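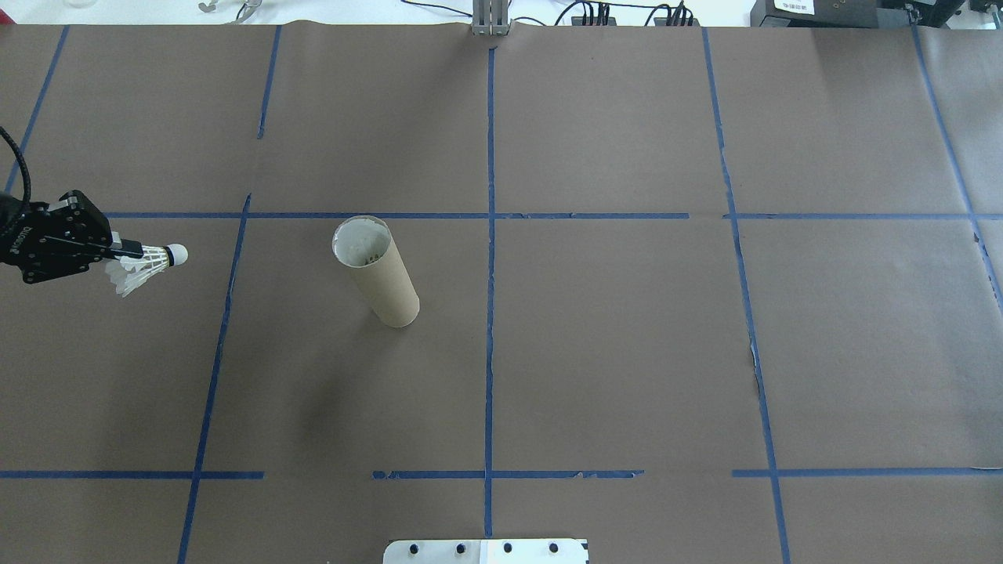
图:夹爪比较试验,羽毛球与纸筒任务。

各位同事和朋友好,我是 Jurgita Koppel。中文不是我的母语,这一期我还是自己来写,如果有不自然的地方,请大家原谅,也欢迎来信改正。

上一期我答应报告夹爪选择的进展。Mamo 项目从春天开始就有一个没有解决的问题:我们应该继续使用原来的平行夹爪,还是换成 Tradwood 那边推荐的新型号。两种夹爪的说明书我都读了好几遍,数字看起来很接近,但是读说明书不能代替试验。所以六月我们把工作台重新整理,开始做正式的比较。

先说工作台。台面上铺了一大张牛皮纸,纸上用蓝色胶带贴出格子。以前我们用白色台面直接工作,头部相机的画面里反光比较强,自动曝光经常变化,同一个动作上午和下午录出来像两个不同的房间。换成牛皮纸以后,亮度稳定得多。胶带的格子是给操作的人看的,用来决定物体每次放在哪里,程序不读取这些线。有读者问为什么胶带贴得不是很直。我们试过用尺子贴,后来放弃了,因为操作的人只需要知道“哪一格”,不需要知道毫米。

任务本身很简单:夹爪拿起一个羽毛球,移动到直立的纸筒上方,把球放进去。选择羽毛球是 Stastden 小组的建议。我开始的时候不太同意,觉得它像游戏,不像试验。做了一个星期以后我改变了意见。羽毛球的一端是圆而硬的球头,另一端是很轻的羽毛,羽毛怕压。夹爪如果力量太大,羽毛会变形;力量太小,球在移动中会转动,到纸筒上方的时候方向已经不对。一个物体同时考验夹持力和姿态,对我们来说很方便,价格也便宜。

每种夹爪我们设定了三种夹持方式:夹球头、夹羽毛的根部、夹羽毛的外侧。控制器的参数保持一样,操作的人也尽量是同一个人。到写这篇文章的时候,一共录了707次,其中600次可以使用。不能使用的那些,多数是相机时间和手臂时间没有对齐,这是我们软件的错误,和夹爪没有关系。这个错误现在已经修改,旧的数据我们不打算修补,直接放在一边。

现在说一点初步的感想,请大家不要当作结论引用。

第一,原来的夹爪在夹球头的时候非常可靠,我几乎没有什么可以批评的。但是夹羽毛外侧的时候,手指的表面太硬,羽毛常常先弯,然后球慢慢向下滑。操作的人在屏幕上不容易发现,等到发现的时候,已经需要重新开始。

第二,新的夹爪手指比较软,夹羽毛的成绩明显好一些。可是它的缺点也清楚:打开的速度慢。放球的时候,一边手指先离开,另一边还碰着羽毛,球就带着一点旋转落下,有时候碰到纸筒的边。我们把打开速度调到65%和最高各做了一组,差别比我想象的小。Tradwood 的技术人员回信说,可能和手指内部的弹簧有关系,他们会寄另一种弹簧过来。

第三,线缆。这件事在任何说明书里都很少写,但是它花了我们很多时间。夹爪后面的黑色线缆比较粗,在手臂伸远的时候会拉住手腕,力传感器就读到一个不存在的力。我们试了几种固定的办法,目前的办法是让线缆向上留一个大的弯,不绑在手腕上。这样看起来不太整齐,读数却安静了很多。如果哪个小组有更好的办法,请告诉我,我会很感谢。

第四,相机。头部相机从上面向下看,纸筒在画面里显得倾斜,新来的操作者第一天总是把球放得偏一点。练习以后就习惯了。我们讨论过是否在手腕上再加一个小相机,Nutura 愿意借给我们一个。我个人赞成,不过线缆又要多一条,请看上面的第三点。在弹簧的问题弄清楚以前,我想先不改变相机,不然两个原因混在一起,最后谁也说不清楚。

纸筒也有一点需要说明。我们用的是普通的硬纸筒,它很轻,被碰到就可能倒下。有同事建议把它粘在纸上。我没有接受这个建议。倒下的纸筒是一种很诚实的信号,它说明放球的动作不够好,粘住以后这个信号就消失了。当然,每次倒下都要有人去扶起来,所以我理解为什么有人不喜欢我的决定。

下一步的计划:弹簧到了以后,用同样的格子、同样的纸筒再做一轮。牛皮纸如果有了折痕或者脏的地方,请不要自己更换,先给我写信,因为换纸以后格子的位置要重新贴,也要重新记录。另外,请大家在录制之前检查台子后面的设备,不要移动那里的黑色线,上个月有一个接头松了,我们找了整整一个下午。

数据的格式和以前一样,放在 Mamo 的共享目录里,名称里有夹爪的型号和夹持方式。想自己看录像的同事可以直接下载。只想看成绩表的,请等到下一期,我希望那时候表格已经完整。

想来亲手试一下的人也很欢迎。操作新夹爪需要先练习半个小时,请提前联系我安排时间,最好是上午,下午手臂一般在录制。

Jurgita Koppel
Mamo 项目,夹爪与控制器小组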